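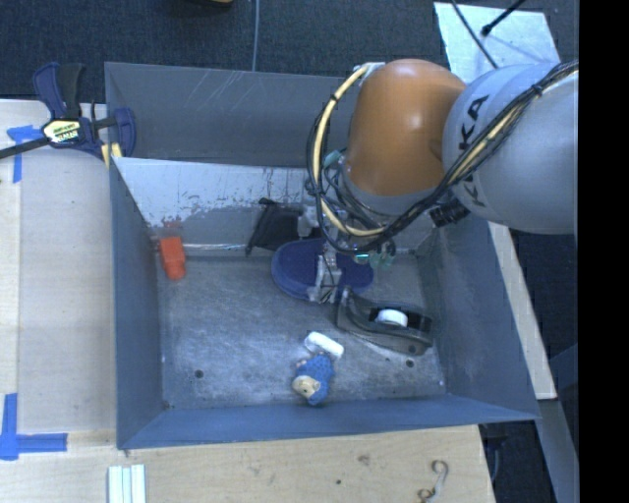 Inwood, October. Kultell, the family-run returns and resale warehouse on the north side of Inwood, has put its first robotic picking station to work, and everyone here is very happy to finally be able to talk about it. The station, known in the building as Rarby, takes on the job our people have liked least for as long as we have been in business, which is bending over a deep metal bin and fishing out one returned article after another. Anyone who has worked a shift in returns knows that no two bins are alike, and a tape dispenser may well be lying right beside a little blue toy figure, with a black pouch up against the far side. The orange and gray KUKA arm reaches down into all of that with a slender gripper, so that our associates can stay upright at the grading tables, where their eyes and good judgment are needed most.

The station was built together with Intarasuk, an automation company we have come to think of as good neighbors, and it was planned from the first day with the people who would be standing next to it. Twenty associates from the returns floor took part in the trial over the summer, and their suggestions (there were a lot of them!) led to a lower grading table, a stop button on both sides and a quieter signal tone.

"I did bin work for years and my back could tell you all about it," said Anastasia Tsolakis, shift lead in returns. "Now I spend the morning looking at the articles properly, deciding what can be sold again and what needs a repair, and when the arm can't get hold of something it asks one of us to step in. That still happens plenty, mostly with soft things, and I don't mind it a bit."

Rarby currently handles 600 articles a day, out of the 2000 that come through our doors, and the rest are still picked by hand. No jobs have been cut to make room for the station, and none will be. Associates who used to work at the bins have been offered paid training in grading, small repairs or station operation, with a step up in pay once the training is finished.

"We went slowly on purpose, and I'm glad we did," said Grigoris Karagiannis, general manager of Kultell. "People had questions about their hours and their jobs, and they deserved to have those answered before anything was bolted to the floor."

Waltraud Pichler, project lead at Intarasuk, will stay on site through the winter to help the crew with everyday adjustments. A second station is being considered for the spring, once the night shift has had its say.

Neighbors, families and local employers are warmly invited to come by for an open afternoon later this month, starting at 2 p.m., with coffee and cake in the break room. To save a place or ask a question, please contact Thanasis Alexiou at the Kultell front office, extension 748.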